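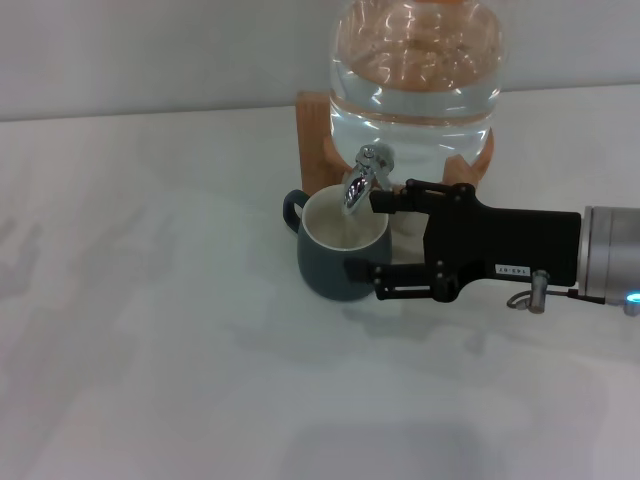
*Pouring with the Stamine drink kit: mug under the spigot, upper finger at the lever.*

## 4. Your first pour

You've bolted the arm down, run the self-check, and loaded the Fullach task pack. Now comes the fun part! A water pour is a great first job because it uses almost everything the kit can do: finding an object, reaching into a tight spot, pressing gently, and letting go at the right moment.

Plan on a relaxed afternoon for this section. Most of it is placement, and good placement pays you back every time you run the job.

### 4.1 Set the table

1. Put the jug in its stand near the back of the table, with the spigot facing the front.
2. Fill the jug with plain, cool water. Check the spigot for drips before you go on.
3. Place the mug so the nozzle points into its mouth. Turn the handle away from the side the arm comes in from.
4. Clear everything else out of the arm's reach, including your phone and this manual.

> **Note:** Any mug with a wide mouth will do. Tall, narrow glasses are possible later on, but please don't start with one.

> **Caution:** Never use hot drinks with the pour job. The kit is set up for cool water only.

### 4.2 Teach the lever

The lever is the heart of the job, and teaching it by hand feels wonderful once you get the knack.

1. Open **Jobs > Pour > Teach** and choose **Hand guide**.
2. Hold the arm by the wrist and bring the gripper in from the side, level with the spigot.
3. Stop when the upper finger is beside the lever. Keep the lower finger clear of the mug.
4. Press **Save** on the panel. This is your *ready* point.
5. Ease the finger against the lever until water starts to run, then press **Save** again. This is your *flow* point.
6. Back away along the same path and save the *clear* point.

> **Caution:** Keep your fingers out of the space between the gripper and the stand while hand guide is on. The arm is light to push, and it can pinch.

### 4.3 Set the amount

Set the pour limit under **Jobs > Pour > Amount**. The factory setting is 104 milliliters, a nice small test pour. The highest setting is 600, but match it to your mug and leave room at the top. If you forget, you'll be mopping (we've all done it).

Run the job at slow speed first, with one hand near the stop button. If the stream lands off center, move the mug a little and leave the saved points alone.

### 4.4 Check the wrist camera

Open **View > Wrist** and look at the live picture. Up close to a plain surface, the view can go soft and gray, with very little for the software to lock on to.

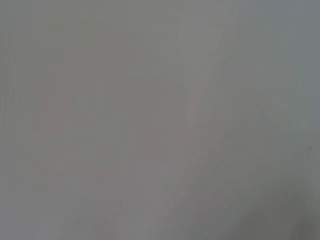 Naomi Nzioka wrote to us in June that she teaches the ready point a bit farther out than we suggest, then adds a short second move to the lever. Her jobs find the mug more reliably that way, she said, and the extra move costs her 2 seconds a pour. We tried it, loved it, and now recommend it for pale tables.

To add the extra move:

1. Go to **Teach > Points** and select *ready*.
2. Choose **Insert before** and guide the arm back until the mug looks sharp in the wrist view.
3. Save, then run the job again at slow speed.

If the panel shows code 2905, the camera couldn't find the mug. Move a lamp, wipe the lens with a dry cloth, and press **Retry**. Section 5 covers pouring for several mugs in a row.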